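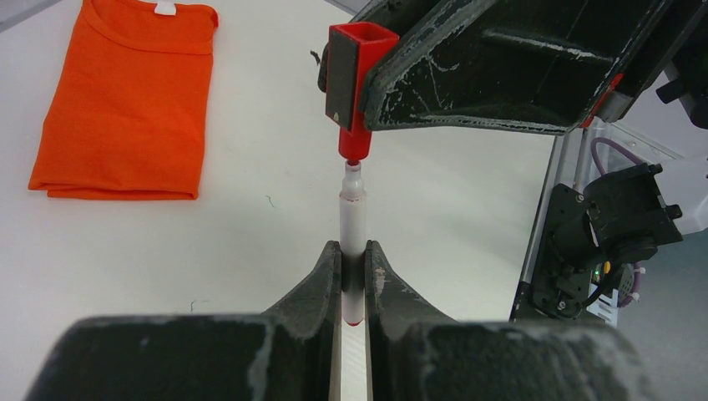 Corinne Vasko
Contributing Editor, Motion and Control

Nov 28, 2020

Most two-arm cells are programmed as two one-arm cells with a fence between them. Each controller owns half the table, and a shared zone is locked and released like a single-track railway. The method is safe and easy to audit. It also rules out any job in which both arms have to work on the same small object.

Balomwood, a planning package from the software firm Tresstead, drops the fence. Both arms are treated as one mechanism with a single state vector, and the planner searches for paths in the combined space. The test job is a marker held upright in one gripper while the other comes in from directly above the cap. At that distance the useful question is where the two tools are relative to each other. Where either of them is in table coordinates matters much less.

That changes what gets calibrated. In the older Ellari release, each arm was registered to the table and the errors added up at the point of contact. Balomwood keeps the table registration for coarse moves, then switches to a relative frame between the two tools for the final approach. The switch is made at low speed, with both velocity commands blended over 74 control cycles. An abrupt handoff had produced a small step in the commanded position, enough to trip the force limit.

The planner itself is conventional. It samples the joint space, rejects states that collide and smooths what is left. Most of the engineering went into the collision model. A gripper can be represented as a handful of convex shapes. A cable can't, because its shape depends on how the arm got to its present pose. Tresstead wraps each cable in a padded volume that grows with wrist rotation – crude, but cheap to compute – and accepts that some valid paths will be thrown away.

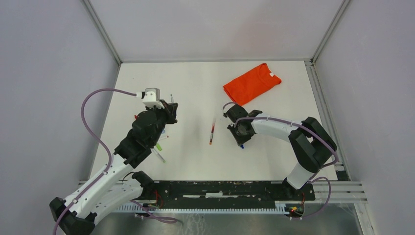 Both arms at the worktable, with a folded shirt toward the back and markers near the grippers.

Perception is kept deliberately thin. A marker is reduced to an axis, a cap end and a confidence value. Cloth is handled by a separate module, Hoekstra, which for planning purposes reports only an outline and a height. The planner treats that outline as an obstacle unless the task script names it as a target.

Plans are checked offline before release. The regression suite holds 519 recorded starting states, and every build must return a collision-free plan for each of them within nearly 400 milliseconds. A build that misses the limit on 3 states or more is rejected without review. Anything below that goes to an engineer, who replays the plan in simulation and reads the log.

The log is the best part of the package. Each rejected path is stored with the pair of bodies that caused the rejection, so a user can sort by pair and see which shapes are too generous. Cable volumes lead the list. A tighter cable model is scheduled for January, along with an export format that other simulators can read.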